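Open day at the Vurnach tram depot

2023-07-19

VURNACH opened its tram depot to the public for the first time since the Orine extension entered service in June. Visitors were let in at the south gate in groups and taken through the running shed, the wheel lathe, the overhead line store and the control room. The full round took a little over two hours, with a long wait at the lathe.

The depot stands on the site of a barracks from 1803, and one wall of the old riding school still forms the back of the running shed. There are four roads under cover and two outside. The outside roads were laid for the extension and are used at night for trams that would otherwise have to stand at the Clilla terminus, where residents had complained about compressors running before five in the morning.

Seraina Grabner, who manages the depot, led the first group. She began with the timetable. Trams on the Orine branch run every twelve minutes through the day, and the depot has to send out two more vehicles each morning than it did last year. The fleet has not grown. The extra trams have been found by moving most inspections to the night shift and by shortening the time a vehicle spends in the paint shop.
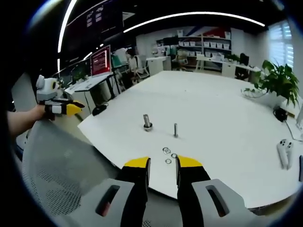
The change has not been easy for the staff. Night work used to be shared out by rota, and it is now a fixed shift with its own supervisor. Grabner said that recruitment for it was going slowly and that two posts were still open.

In the running shed the group was shown tram 2796, which was standing over the pit with its side skirts off. It is one of the older cars, with a low floor only in the centre section, and it is due to be withdrawn when the new order arrives. Visitors could go down into the pit by the steps at the far end and walk beneath the leading bogie. It is a tight fit, and helmets were handed out. The magnetic track brakes were pointed out, as was the sand pipe, which has been moved forward on this car after trouble on the hill at Nautiyal.

That hill came up several times during the day. The gradient itself is within what the trams can manage, but the stop is halfway up, under lime trees, and starting away with a full load on wet leaves has been a problem every autumn. The city has agreed to move the stop to the top, where the street is level. A number of visitors wanted to know when.
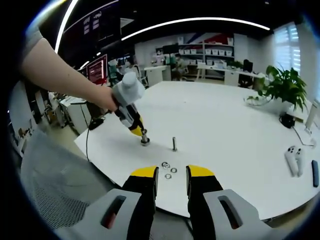

Next spring at the earliest, according to Grabner, and only if the water main is replaced first. She added that the present stop would stay open until the new one was ready, so there would be no gap in the service.

The wheel lathe is at the end of road four, below floor level, so that wheels can be turned without taking them off the tram. It was not cutting during the visit, but the operator moved the rollers into place and explained how flats are measured. A wheelset can be turned several times before the tyre is too thin and has to be replaced. The curves on the Orine branch are tighter than those in the centre, and flange wear has been higher than forecast. Greasing equipment has been fitted at the two worst places, and the depot expects to know by the end of the year how much good it has done.

From there the route crossed the yard to the overhead line store - a plain brick building with contact wire on drums outside and insulators on racks within. The tower wagon was parked beside it. This part was less well explained than the rest and the group did not stay long.

The control room is on the first floor above the staff canteen. Only part of it can be seen from the visitors' side of the glass. Two controllers were on duty, one for the original line and one for the branch. Both lines meet at the market square, and the order in which trams pass the junction is set by hand when either line is running late. There was a good deal of discussion in the corridor about this, mostly from people who use the branch to get to work. 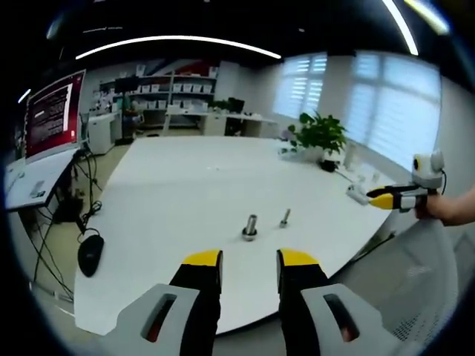 It is always the Orine tram that gets held, one woman remarked, and the connection to the station bus is lost by a minute. Grabner accepted that this happened. The rule at present gives way to the older line, which carries more passengers, but it will be looked at again when the winter timetable is drawn up.

The day ended in the canteen with coffee and a short talk on the new trams. They will be low-floor throughout, with wider doors and room for two wheelchairs. No delivery date was given. The depot's doors on roads one and two will have to be made higher before they can come inside, and that work has yet to go out to tender. 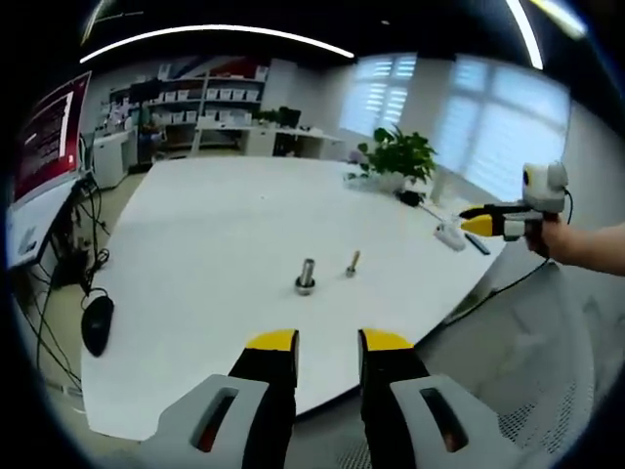 Two upright metal parts on a white table.

Another open day is planned for next year. Entry was free, and the depot ran a shuttle tram from the market square to the south gate, which was well used in both directions.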